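Wood boards — keeping them flat, clean and not smelly

Bits and pieces from the workshop notebook, typed up fast on a Saturday. Mostly maple boards, the flat kind you cut on, roll dough on, sort small stuff on, let the kids play on. Most of it works for beech too. Bamboo I don't own and can't speak to.

Washing

Hot water, a drop of dish soap, a soft brush. Both sides, every time, even if you only used one. Wet one side only and the board cups. I ruined a good one that way and it still rocks like a boat.

Never the dishwasher. Never soaking in the sink "for a minute". A minute is how you end up going to bed and finding it in the morning.

Towel it, then stand it on its long edge. Not flat on the counter, the underside stays damp and goes gray. A dish rack is fine, so is leaning it on the backsplash with a gap behind. Overnight at least before any oil.

Don't dry it on the radiator. Or on the oven door. Slow is good here.

Smells

Onion and garlic: coarse salt, half a lemon, scrub in circles, leave ten minutes, rinse. Works most times. Second round if it doesn't.

Fish: same, then a wipe with white vinegar cut half and half with water. Window open.

If the smell is still there after all that it's in the knife cuts and you need to sand. Keep reading.

Stains

Beet, turmeric, berries — get to them the same day. Baking soda and a little water to a paste, rub with the grain, wipe off. Turmeric fades by itself if you leave the board by a bright window for a week or so. Not in full hot sun though, it can warp.

Black rings from a wet can: that's iron and the wood reacting. Lemon juice helps some. Sanding helps more.

Marker and crayon off a kids board: rubbing alcohol on a rag for marker, small area, keep turning the rag. Crayon you scrape with an old plastic card first, then a bit of oil on a cloth, then soap. Don't go at it with a heat gun, the wax just sinks in.

Sanding

Start at 100 only if there are real gouges. Otherwise 160 straight away, then 200 to finish if your store has it (mine sells a 220, fine, same job). Always with the grain. On a board with wavy grain pick the long direction and stick to it, dont chase every curl.

Use a block. Fingers make dips. A scrap of two-by-four with the paper folded round is all you need.

Wipe with a damp cloth between grits and let it dry. The fuzz comes up, the next paper takes it off. Skip this and it feels lovely until the first wash, then it's like a cat's tongue.

Small knots: leave them if they're tight. Press with a thumbnail. If nothing moves it's good for years. If one is loose or has a crack round it, fill with thin food safe epoxy or keep that board for non food jobs. Sand lightly over knots, they're harder than the wood next to them and you can get a bump.

Front edge: a little bevel on it is worth having. Makes it easier to get your fingers under, and the corner doesn't chip when it gets knocked. Four or five strokes with the block at a slant. Do the bottom edge too.

Oil

Mineral oil, the drugstore kind. Pour a puddle, spread with a rag or your hand, let it sit while you do something else, wipe off what hasn't gone in. New board wants three coats, one a day. After that once a month or whenever it looks chalky.

I've used the Clillow board oil as well. Smells nicer, costs more, can't see a difference after a week.

Not olive oil, not sunflower. They go rancid and sticky and then you're back to sanding.

Board wax over the oil if you want water to bead. I do it on the ones that live by the sink. Warm the tin in a bowl of hot water first or you'll be rubbing all afternoon.

Boards for small parts and toys

A flat board makes a great work surface for sorting, craft stuff, shape blocks, screws, whatever. Pale wood is the best for it, small colored things show up right away. Dark walnut looks fancy and you will lose every black screw you own.

Keep it separate from the food boards. Burn or pencil a mark on the underside so it doesn't wander back to the kitchen. Mine says SHOP.

I set mine on the pegboard table. Wood on top of the holes means nothing drops through, and you still have the holes free all the way round for pegs. 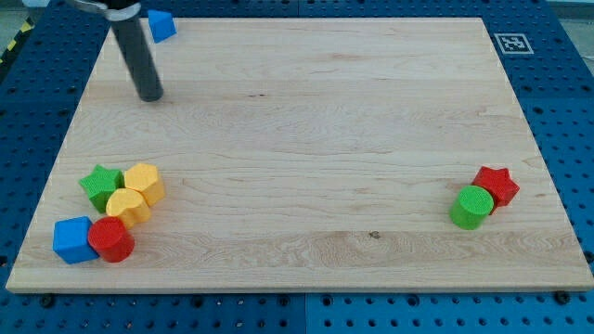
How do you stop a loose board from sliding around on a pegboard top?

Rubber shelf liner under it, cut an inch smaller than the board all round so it doesn't show or catch crumbs. For something firmer put two short pegs along the back and one on each side, snug but not tight, and lift it out when you want to wash it.

More on that setup

Shelf liner picks up sawdust and stops gripping. Rinse it under the tap, shake, air dry. Back to normal.

Don't leave liner under a freshly oiled board, it can stick and leave a waffle pattern. Ask me how I know. Give the oil two days.

Round cleaning brush for the peg holes, the kind for baby bottles. Vacuum from the underneath first if you can get in there. Painted pegboard wipes down with dish soap, wring the cloth out well, the raw edges of the hardboard kind swell if they get wet.

Blocks and other plastic bits: bowl of warm soapy water, swish, old toothbrush for the textured ones, dirt sits in that grain. Spread on a towel. Dont put them back on the wood wet, they leave little shapes. Kind of pretty but still.

Blocks roll or get pushed to the back and off. A strip of thin trim along the far edge fixes it, two dabs of wood glue so you can knock it off later.

Fixing a cupped board

Put it hollow side down on a damp towel, overnight, nothing on top. Check in the morning. If it's flat, stand it on edge to dry for a full day, then oil both sides the same amount. If it's still cupped go another night. Clamping it flat while dry does nothing, springs right back, or splits.

Amedeo Sartori at the lumber yard gave me this one years back and I've saved three boards with it. Fourth one cracked. Was an old crack anyway.

Cracks on the end: run thin wood glue in, work it with a slip of paper, clamp gently across, wipe the squeeze-out with a wet rag, leave till tomorrow. Longer than your thumb — cut that end off and have a shorter board.

Storing

On edge, with air between. A file sorter from the office store holds four. Not next to the stove and not over the heating vent.

If you stack them flat swap the order now and then, and never put one away damp. Mold in between, black dots. Bleach solution, one teaspoon to a quart of water, rinse well, dry, sand, oil. Or just throw it out if it was cheap.

When it's worth buying new

Deep cuts you can't sand out, a split that opens when you flex it, a smell that comes back. Also if it's gotten so thin it bows.

Ask the yard for offcuts before you buy a finished one. Pale maple, flat, no loose knots, look down the length of it like you would a pool cue. I got one that was 725 mm long out of the scrap bin, just needed the edges done. Cristóvão Henriques, two doors down, made his from stair tread leftovers and it's better than mine.

Odds and ends

Rag with oil on it: mineral oil is ok, but linseed or danish oil rags can catch fire by themselves. Lay them flat outside to dry. Never balled up in the trash.

Flour stuck on a board: scrape dry first, a bench scraper or an old card. Water makes glue.

Wax drips from candles: ice cube in a bag, wait, flick off with a wooden spoon.

Sticker residue on a new board, peanut butter. Yes really. Ten minutes then soap.

Do all the boards at once, oil day for me is the first free morning in May and then again in fall, plus the monthly wipe for the ones in use. Newspaper down first, the stuff gets everywhere.

Next time drawers that stick, if I get to it.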